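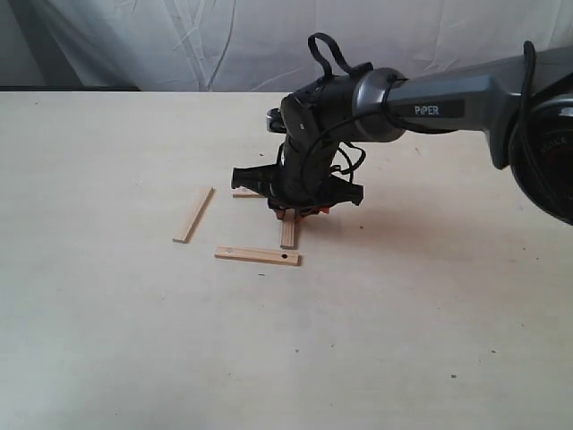
Arm won't pick thin wood strips off the table reliably. Is it the fingers or the camera?

posted by borkeck

We have a PiPER in our shared workshop and I'm trying to get it to lay four flat wooden strips out as a rectangle, as a first step towards building small frames. It manages a grab, then the next one lands short or the fingers skate over the top. The strips are thin and pale and so is the table, with a white cloth hung behind. Someone here says I need to train a model on 3000 grabs. I don't have the evenings, and I doubt it would help. Has anyone got this working without spending another 700 quid?

Kuva
I'd be suspicious of the 3000 figure too. People quote it as if it came off a stone tablet. Before recording anything, take the camera out of it. Tape a strip down at a known spot, send the arm there by fixed coordinates 24 times and write down where the tips end up. If they wander, no amount of training will save you. Check the gripper mount screws and see whether the cable tugs when the wrist turns. Ours did, and we spent most of July blaming the software.

If the tips land in the same place each time, then look at the camera. Pale wood on a pale table is asking a lot of it. A sheet of dark card costs next to nothing. I'd also stick thin rubber on the fingertips, but do one change at a time or you'll never know which one did it.

Vutimia
just buy a suction cup, fingers are useless for flat stuff

Miettinen
Suction on bare wood is hit and miss, I wouldn't rush out for one. Raise the strips on something about 6 mm thick so the fingers can get down past the edges. It's a cheat, and you'll have to lower them into place afterwards, but it tells you whether table clearance is your problem. Agree with Kuva on the card.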